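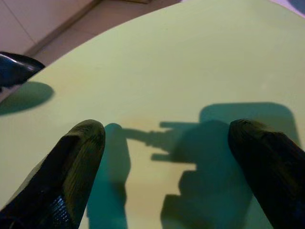
I caught Aoife Keogh on the phone while she was on her lunch break, and I could hear her chewing. "Sorry, it's a cheese roll," she said. "Ask away!"

Keogh makes headpieces for festival parades under the name Zisel, and this September she's bringing out her first line of clip-on collars. They're feathered and they fold flat, and (I've tried one) they weigh next to nothing.

"I was sick of headaches," she told me. "You get two hours down the road and your neck is done. I thought, why can't the feathers sit on my shoulders?"

The first version was awful, she says. It slid around and shed on everybody. She took it to Aoife Nic Giolla, who taught her wire bending (yes, two Aoifes, and it gets confusing fast).
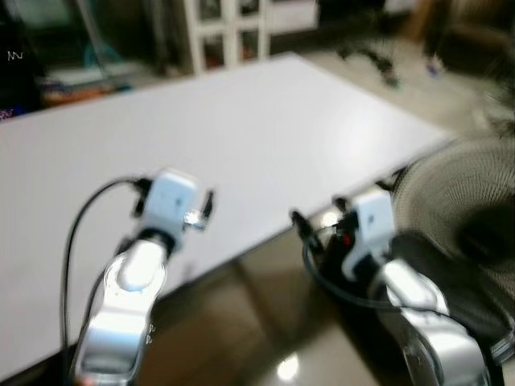 "She looked at it and said, 'Bend it again,'" Keogh said, laughing. "So I bent it again. I think I made 16 of them before she let me sew a feather on."

The collars come in two sizes, and she's capping the first run at 2,000. When we talked, 1,894 were already spoken for, and I squealed a bit when she told me, because I still hadn't ordered mine! I asked if she'd hold a teal one back.

"Teal's gone," she said. "I can do you an orange."

I took the orange.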